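Hard water and kitchen equipment: notes for members

This item covers limescale in small kitchen equipment. It follows from the Estcombe supply figures circulated to members in March and replaces the short note in the previous newsletter, which gave one descaling dose for every appliance. The dose was too strong for anything with an aluminum part.

Water in the Estcombe area now comes from two sources. The northern half of the town is on the reservoir supply, which is soft. The southern half is on the borehole supply, and the last reading we hold for it is 300 milligrams per liter as calcium carbonate. Streets along the boundary can receive either, depending on demand. Members there should treat their supply as hard and test it before buying a softener.

Scale forms when hard water is heated. Dissolved calcium bicarbonate breaks down to calcium carbonate, which is far less soluble and settles on the hottest surface available. In a kettle that is the element or the base plate. In a coffee machine it is the boiler and the narrow tube leading out of it, where a thin layer is enough to reduce the flow. Scale also forms without heat, more slowly, wherever water is left to dry. Rinsed jars, glass lids and faucet aerators show it first, as a white film that dish soap does not remove.

Test strips are adequate for home use. Run the cold faucet for a minute, fill a clean glass, dip the strip for the time printed on the pack and read it in daylight. Readings above 200 call for a regular descaling schedule. Readings below that can be handled as needed. Do not test water from a filter jug and then apply the result to the dishwasher.

Citric acid is the recommended descaler. It has little odor, rinses clean and is sold by weight at Avcı on the market square. For a stainless steel kettle, dissolve 2 level tablespoons in a full kettle of cold water, heat until warm, switch off and leave for half an hour. Do not boil the solution. Calcium citrate becomes less soluble as the temperature rises and can leave a deposit harder to shift than the original scale. Empty, rinse twice, then boil plain water once and discard it.

White vinegar works, at a lower rate, and the smell stays in plastic parts. It should be kept away from rubber seals and gaskets, which may swell or harden with repeated contact. Never mix any acid with bleach.

For jars and pitchers, where the deposit is film only, a weak solution and a soft cloth will do. Remove the seal first and wash it separately in plain soapy water. Motor bases and other electrical housings are wiped with a damp cloth, unplugged, and never immersed. Dry everything before it goes back together.

Two products were compared for this item, the Skemon cartridge and the Flunard inline filter. Both use ion exchange resin. The Skemon fits inside a tank and is replaced every 4 weeks at our hardness. The Flunard connects under the sink and needs a shutoff valve on the cold line. Neither removes scale already present, so descale before fitting either one.

Stone surfaces need separate care. Marble is itself calcium carbonate, and citric acid or vinegar will etch it within minutes. Descale in the sink or on a tray, and blot any spill at once with plenty of water.
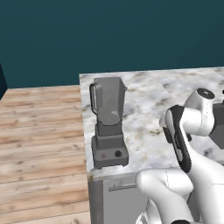 Blender and marble countertop, computer rendering; second view follows.

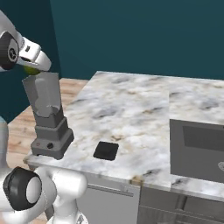

Muammer Demirtaş writes that the half-hour soak was too short for his kettle on the borehole side, and that a second fresh batch worked better than doubling the acid. He also asks whether the boundary streets could be tested again, as his own strips have given different readings in the morning and the evening.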